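Accueil | Le club | Guides | Séances | Contact

4. Premier essai de saisie – blocs en bois

Le guide Cunha promet une prise en main immédiate. Au club, on en doute : prévoyez 80 minutes.

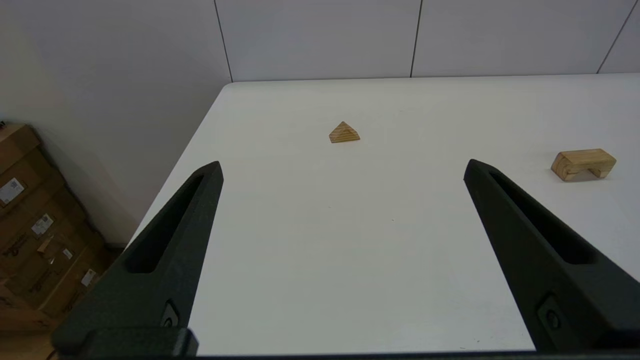
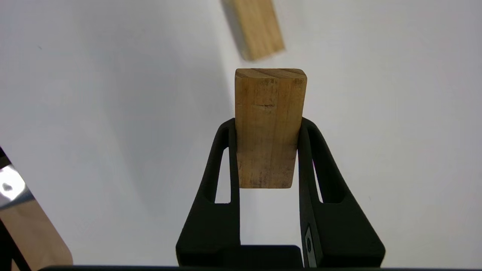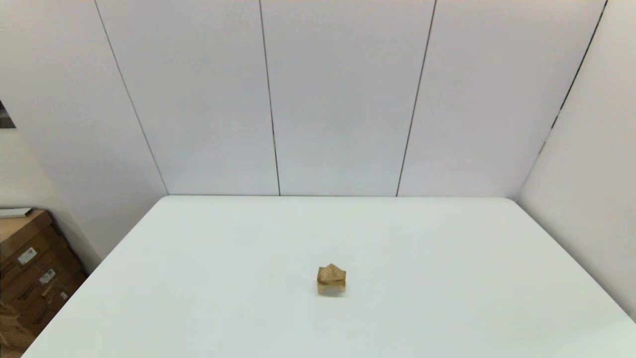
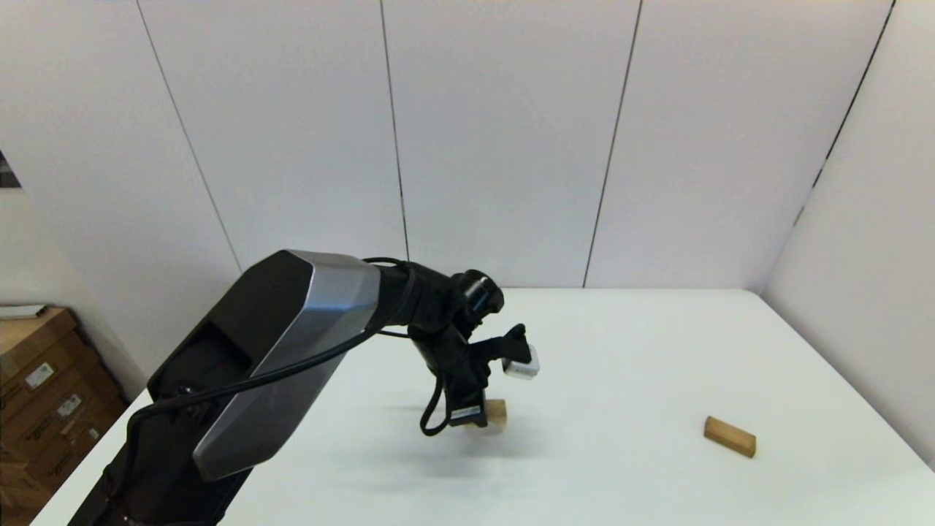

1. Lancez Drovon, vitesse à 8 %.
2. Ouvrez la pince, puis descendez.
3. Fermez doucement. Levez.
4. Notez chaque échec, même « presque réussi ».

Attention : mains hors de la table dès que le bras est sous tension.

Note : le réglage automatique reste à prouver – Szymon Górecki garde le sien, à la main.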